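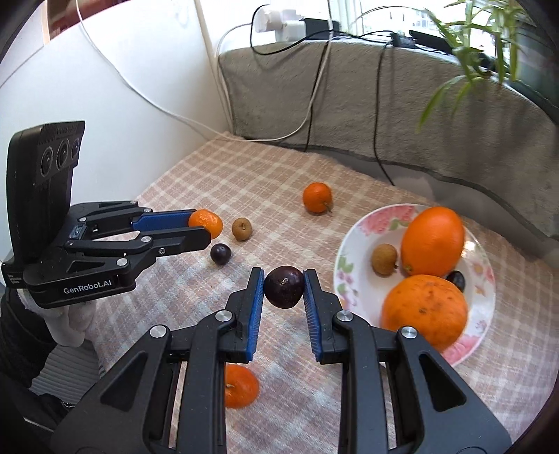 3. What the fruit diaries told us

3.1 Who kept them and how

I should say up front that I came to this study as somebody who throws away too much fruit. My coauthor Piyumi Bandara does not, and a fair amount of the coding scheme came out of the two of us arguing over whether a wrinkled plum is "past it" or "just right." We left both views in the codebook and let the diary keepers pick their own words.

We recruited 70 households in Claldale and Redovard, all of which bought most of their produce at either the Sultana market or the smaller Drillow store. Each household got a lined notebook, a pen on a string, and one page of instructions (Appendix B). The instructions asked them to write something down whenever a piece of fruit entered the house, moved from one place to another, got eaten, got cooked, or got thrown out. That's a lot to ask, I know. Chathurika Gunawardena ran the pilot and told us that people would give up on weights almost immediately, so we dropped weights before the main round and I'm very glad we did.

After cleaning, we had 3607 usable entries. We lost 266 more to bad handwriting, juice, missing times, or entries that said only "the usual." I went back and forth on the usual ones. One keeper used the phrase for a banana eaten standing up at 6:30 in the morning, and by the end of her notebook I could have filled in the banana myself, but we had agreed not to guess and so they're out.

3.2 Ripe means different things in different spots

The first thing we looked at was where fruit was kept when it was called ripe. We had expected the word to follow the fruit. It follows the shelf at least as much. A pear on the counter was "getting there" and the same pear, moved to the fridge an hour later, was "ripe, eat soon." Moving a piece of fruit seems to be how people announce a decision about it, mostly to themselves and sometimes to whoever else opens the fridge. In shared apartments this got pretty pointed (see the entries quoted in 3.4, including the one in capital letters).

Then there's the difference between kinds of fruit. Take plums and tangerines, the pair in Figure 3. Our keepers had a big vocabulary for plums: hard, tight, giving, soft, very soft, jammy, leaking, sad. For tangerines they had nearly nothing. A tangerine was fine and fine and fine, and then it was "dry" or "gone." The peel hides what's going on, and several people wrote that they only found out by opening one. So the plum gets inspected every day and the tangerine gets left alone, which might help explain why plums were thrown out one or two at a time in our data and tangerines went out by the bag.

I want to be careful with that, though. Plums and tangerines were also bought differently. Tangerines mostly came home in nets from the Sultana market, where they're sold that way for most of the season, and plums were picked out by hand. If you buy a net, you probably haven't touched each one. We tried to split the tangerine entries by loose and netted and ended up with too few loose ones to say anything I'd stand behind.

3.3 The squeeze

Almost everybody squeezes. Keepers reported doing it in the store, on the counter, and again right before eating, and a few of them reported feeling guilty about the store part. What surprised me was how much they trusted it. When smell and squeeze disagreed, the squeeze won in nearly every entry where we could tell. One man in Redovard wrote that his peaches "smelled like heaven but felt like baseballs" and gave them three more days on the windowsill. The next entry for those peaches is a cobbler, so I guess it worked out.

Color came in a distant third. We think that has a lot to do with what was in the stores, where dark plums stay dark from start to finish and don't tell you much. For bananas, where color does tell you a lot, people used it all the time and barely mentioned touch. Piyumi's reading is that households learn one test per fruit and stick to it. Mine is that they learn one test per person, and that squeezers squeeze everything, bananas included. The diaries lean her way. I've asked for it to be noted that they don't lean very hard.

Children's entries deserve their own paper. We had asked adults to do the writing, but in several homes the notebook clearly changed hands, and the younger writers cared about stickers, seeds, and fairness (who got the bigger half) and hardly at all about ripeness. We kept those entries in the totals and marked them with a C.

3.4 Throwing out

Fruit was rarely thrown out on the day it was first called bad. There was usually a waiting period, and the waiting period had its own place: the back of the bottom shelf, a bowl nobody ate from, the side of the sink. One keeper called hers "the bench." We liked that so much that we used it as the code name. Fruit on the bench was described with plans. It would be jam, it would be smoothies, it would go to a sister who has chickens. Plans for cooking were carried out less often than plans for chickens.

Here is the capital letters entry, from a four-person apartment in Claldale in April, at 11:15 p.m.: "WHOEVER PUT THE MELON BACK IN THE FRIDGE, IT IS NOT STILL GOOD, WE HAVE TALKED ABOUT THIS." The reply, in different ink, says "it's good if you cut around it." Both writers are using the word good correctly, as far as I can tell. One means the whole melon and the other means whatever is left after the knife.

That gap between whole and part showed up all over the place once we started looking for it, and we hadn't built a code for it. I recoded a sample of 200 entries by hand to see whether adding one was worth the trouble. It was, and Section 4 uses the revised scheme throughout. Anyone comparing our numbers with the pilot report should keep in mind that the pilot still has the old one, where a half-saved melon counts as thrown out.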